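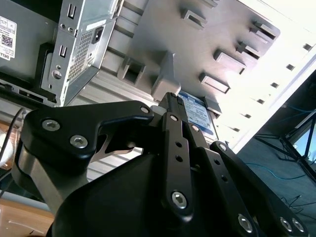 Ticket 1294
Product: Pornis Live (desktop app)
Opened: 2026-02-19
Status: Open, waiting on customer
Subject: Sound vanishes part way through live broadcasts, picture carries on fine

Original message

Hello! I run the live broadcasts for the Flistthorpe brass band page and I've got a problem that is slowly driving me up the wall, so I'm hoping somebody there has seen it before. We go live from the band room through Pornis Live, straight to our page. The picture is lovely, the comments come through, everybody can hear us, and then at 40 minutes the sound simply goes. No crackle, no warning in the app, the little green bars on my screen keep bouncing away as if all is well, but everyone watching gets a silent film of people puffing at cornets.

The replay is silent from the same point too, so it isn't just people's phones. I've had it on three broadcasts in a row now. The one before those was fine, but that was a short one, so I don't think it tells us much.

What I've got: a desktop PC running the Pornis app, a Clonutex sound box on USB with two microphones plugged into it, one webcam, and a Lecomte router at the other end of a long network cable. No wifi involved. I'm on whatever the newest version of the app is (it updated itself at the start of February and I've not touched it).

Things I've already tried, to save you asking:

Turned the PC off and on again. Yes, properly.
Swapped the USB cable on the Clonutex for the one from my printer.
Muted and unmuted in the app once the sound had gone. No difference.
Ended the broadcast and started a new one. That brings the sound straight back, but half the audience wanders off and the new one goes out as a separate post, so all the comments are split in two.
Told the trombones to play quieter. (Not for this problem, just in general.)

We've got a concert coming up that we've promised to show live for the people who can't get to it, with over 200 of them signed up for the reminder, so I'd dearly like this sorted before then. Happy to try anything you like!

Reply from Pornis support

Thanks for the detail, that's useful. Please could you do the following and let us know how you get on.

1. Start a private test broadcast (Audience > Only me) and leave it running past the point where the sound normally goes.
2. While it runs, keep Settings > Status open and note what it says next to Audio out.
3. When the sound drops, press Save log before you end the broadcast. The log is cleared when the broadcast ends.
4. Tell us which USB socket the sound box is using, front or back, and whether anything else shares it.

Customer update

Right, I've done all that, and I wish I'd known about the Only me setting before, what a handy thing. I left the radio going next to the microphones and made myself a pot of tea.

Sound went at 40 minutes again, bang on. The Status page said "Audio out: OK" the whole way through, including after it had gone, so I wouldn't put too much faith in that. Log is attached. I had a nosy through it and most of it is gibberish to me, but there's a line that says "audio source re-added" just before the silence starts, and then the same line again every 30 seconds until I stopped the broadcast. That looks like something trying to come back and not managing it? I may be miles off.

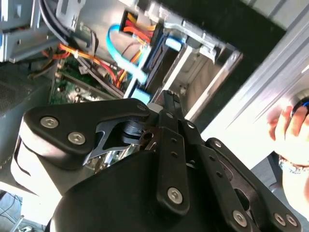
On the USB question, the Clonutex is in one of the front sockets, and it was sharing a hub with the webcam and (I'm a bit sheepish about this) my phone charger. I've now taken the hub out altogether and given the sound box a socket round the back. I have to pull the whole PC out from under the desk to get at those, so it took a while. It's a bog-standard desktop tower, the same general kind of thing as the open one in the photo just up there, so if you're going to tell me to plug in an extra USB card or check that the front sockets are properly connected inside, I can take the side off and have a go. I'd want step-by-step instructions though. I've had the lid off a euphonium more often than I've been inside a computer.

I ran a second private test after moving it. Sound lasted longer, got past the usual mark and I thought we'd cracked it, and then it went while I was washing up, so I can't give you the exact time. Sorry. The "re-added" line is in that log as well, but only twice.

Reply from Pornis support

Both logs received, thank you. You've read that line correctly. Windows is putting the sound box to sleep for a moment and waking it up again, and the app reconnects to it under a new name. The broadcast is still listening for the old name, which explains why your meters move and your viewers hear nothing. The reconnection fault is ours and has been passed on to the developers. We don't have a release date for it yet.

For now, please try this:

1. Open Device Manager and find the USB hubs in the list.
2. On each one, open Properties > Power Management and untick "Allow the computer to turn off this device to save power".
3. In Power Options, turn off USB selective suspend.
4. Restart, then in Pornis Live choose the Clonutex by name under Audio source. Don't leave it on Default.
5. Repeat the private test.

Please leave the case closed for the moment. If the sound still drops after these changes we'll look at an extra USB card.

Customer update

Found all of those bar the selective suspend one, which I eventually tracked down under Advanced (might be worth putting that in your instructions for the next poor soul). Audio source was indeed sitting on Default. I'm fairly sure I'd picked the Clonutex when I first set it up, so perhaps the update changed it back?

Test broadcast ran all through the afternoon with the radio on and the sound was still there at the end. No "re-added" lines in the log at all. I listened on my phone over the mobile network, in case the Lecomte was playing tricks, and it was clear as a bell.

I don't want to close this just yet if that's all right with you. We've got a full practice to broadcast before the concert and I'd like to see it survive a real one with the webcam going and people commenting. Also, is there any way to stick two halves of a split broadcast back together on the page, comments and all? There's a lovely march in the second half of the last one and hardly anyone has found it.

Reply from Pornis support

Good to hear. We'll keep the ticket open until you've done the practice. Joining two posts isn't possible at present, but you can edit the first one and add a link to the second under Details > Continue watching. Please save the log from the practice whichever way it goes.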